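Updated 13 Jul 2025

## How to paint one dark wall in a small room

These notes are for a box room, study or narrow bedroom where one wall gets a very dark color and the others stay a mid gray. I have used the same steps with Prirker and Segers paints.

### Pick the wall

Choose the wall with the window if the room has one. Daylight comes through the glass and the wall around it gets very little direct light, so small flaws in the filling are harder to see. Live with a painted sheet of lining paper for a few days before you buy full cans.

### Prepare

1. Move the furniture out, or push it into one corner and cover it.
2. Wash the wall with sugar soap and let it dry overnight.
3. Fill cracks and screw holes. Sand flush with 120 grit and wipe off the dust.
4. Prime filled spots, then the whole wall, with a gray-tinted primer. White primer under a near-black paint usually costs you an extra coat.

### Tape the window

Run tape along the outside edge of the frame and press it down with a putty knife. Old varnish can lift, so use the low-tack kind and pull it off the same day. If the frame is stained wood, leave it stained. Reddish-brown works well next to both black and gray. 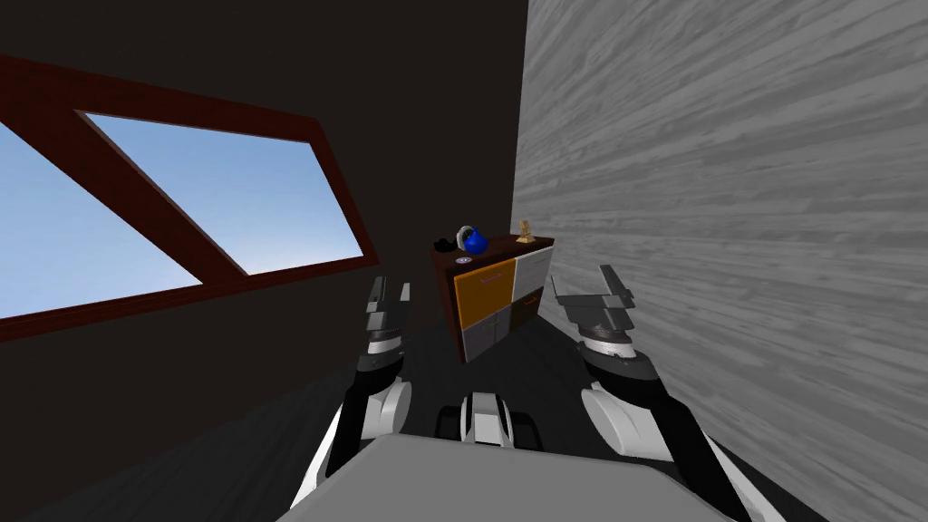 *Dark window wall, gray on the right, small wooden cabinet in the far corner.*

### Paint

Cut in first with a 2-inch angled brush, along the ceiling, the corner and the frame. Roll while the cut-in line is still wet. Work from the top in strips and finish each strip with one light pass in the same direction. Matte paint shows lap marks, so don't go back over a strip that has started to dry.

Leave the first coat overnight, even if the can says four hours. Two coats over gray primer are enough for most colors.

For the inside corner, let the dark side cure for 10 days before you tape over it to touch up the gray. Bouchra Benjelloun at Branthorpe gave me that number and I have had no peeling with it. I did this room in February with the heating on low and kept to the same wait.

### Afterward

Keep a small jar of the dark paint for scuffs. Dab it on with a foam brush and don't rub.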